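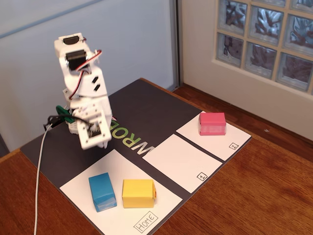
*The Catterall in warm reddish brown, with a dark grey mat on top.*

## Catterall work table

We've wanted to make a proper wooden table for hobby rooms for years, and we're so pleased with how the Catterall has come out! It's a sturdy, friendly thing to sit at, and the reddish-brown finish looks lovely next to a cool wall colour (pale grey-blue is our favourite, try it).

The top is 600 mm deep, so it sits nicely against a wall and still leaves room for a printed mat, a box of parts and your elbows. If you've got an alcove, measure it first. The Flornier is the same table cut down to 593 mm for anyone squeezing it in beside a chimney breast.

**Good to know**

- Height: 70 cm
- Legs: 4, bolted on from underneath
- Finish: reddish brown, satin
- Comes flat, with an Allen key and spare bolts

Putting it together is a pleasant half hour. Lay the top face down on a blanket, fit all the legs loosely, then go round again and tighten them. You'll want a second pair of hands for turning it over.

Wipe it with a damp cloth and dry it straight after. Lolent wax brings the colour up beautifully, though go easy on it if you use mats, as a freshly waxed top lets them slide about.

Both sizes are made in the Callier workshop. New tables ready in May.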